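About Trukard

Trukard looks after clothes that belong to places more than to people: the spare T-shirts at a sports hall, the costume rail at a school, the guest blankets in a rental. We wash nothing and we sell no detergent. We sort, hang, fold, mend a little, and give back. If that sounds like a thin basis for a company, we thought so too, and we waited quite a while before printing a letterhead.

What we don't believe

We don't believe in the perfect closet. Every September a new method comes along with its own special boxes, and every spring we are called in to take the shirts back out of the boxes. We don't believe a T-shirt must be rolled, or stood on end, or thanked. We are doubtful about color coding. It looks lovely for a week, and then someone puts a striped thing away and the whole plan is open to debate.

We have our doubts about the word "system" in general, which is awkward, as customers keep asking us for one. What we offer is a rail, enough hangers, and some agreement about what goes on them. The rest tends to be decoration.

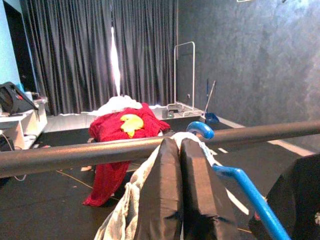
The rail comes first. We spent most of our first year arguing about shelves, and we still own a stack of catalogs from that period if anyone wants them. Shelves hide things. A shirt at the bottom of a pile might as well be in another building. On a rail you can run your hand along and find out in a minute what you have and what you have been buying twice. Coats are easy to hang, knits are a nuisance, and anything heavy and soft will slide off sooner or later whatever the hanger maker promised. We fold those and accept the shelf.

How we got here

The company began as Kostholm, a two-room mending shop with a bad heater. Mending was honest work and paid about as well as you would guess. People brought in a shirt with a torn hem and mentioned, on the way out, that there were 900 more like it in a basement and no one knew the sizes. After hearing that sort of thing often enough we changed the name and bought a van. The mending table came along and is still in use, mostly for hems.

Today there are 5 of us. We have been told we should be larger. We have also been told we should have an app, and we did pay for one, under the name Genetari. It let customers look up any shirt by size and color, provided somebody had typed in the size and color. You can see the flaw. Genetari is now the name of a gray binder by the door, and it gets opened more often than the app did.

Hangers

Customers ask about hangers more than anything else. We use plain plastic ones and buy them roughly 100 at a time. Velvet ones grip well and collect lint. Wooden ones are handsome, and they take up the space of a second shirt. Plastic ones tangle by the hook as soon as you put two of them down together, and we have yet to see a cure for it that survived a working day.

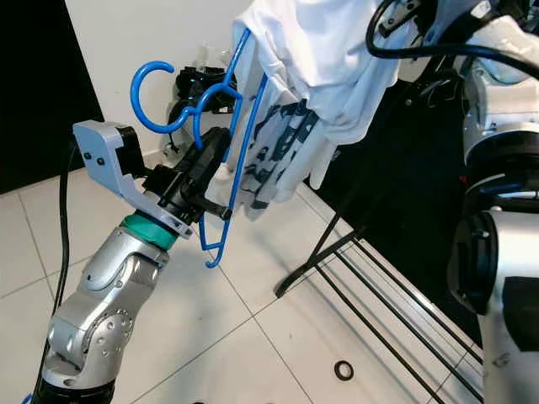

White T-shirt with a navy print, and blue plastic hangers.

For shirts we go in from the hem, so the neck doesn't stretch. It is slower. Whether it makes a shirt last longer we can't prove, and we would be wary of anyone who says they can.

Working with us

We start with a visit and a plain count of what is there. Our smallest package is called Mạch and covers one rail, sorted and labeled, with a return visit after 2 months to see what has drifted. Something always has. We put it back and ask what got in the way, and sometimes the answer is that our labels were wrong.

We don't take furs, wedding dresses, or anything that is the subject of a family dispute. Write to us before you buy boxes.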